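Unit 4: Budgeting for a robot cell

Read before the June seminar. Bradley Ellwood will take questions on the costing sheet.

Quotes usually cover the arm and controller and little else. When you compare suppliers, put every quote into the same layout:

Arm, controller and software licence
Gripper and spare fingers
Cameras, mounts and cables
Table or bench, and the post or stand
Delivery, fitting and training
Yearly service

In the Staniforth case, the first quote left out cabling and mounts. These added £3,761 to the order, and 15 working days were lost waiting for parts. The Urnon quote looked dearer at first but had both in the price.

Allow for test objects too. Clilora set aside £300 for household items and spent it all in the first term. Keep receipts, as replacements come out of the same line.
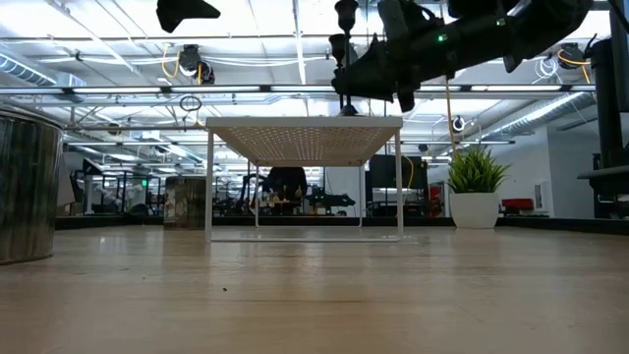
Cabling should be costed by the run, measured from the device to the point where it plugs in. Add slack for the arm's full reach. Where cameras hang from the ceiling, as they do over this wooden table, include the mounts and the cable for each one, and ask who will do the work at height. Grenum charged separately for this, at £78 per mount. The yellow cable hanging under the arm is the sort of item that belongs on the sheet as well, under cables, with its own line and a spare.

For the seminar, bring a one-page budget for a single arm. Mark any figure you have guessed.

Course contact: Bhavana Thampi, teaching office | Back to top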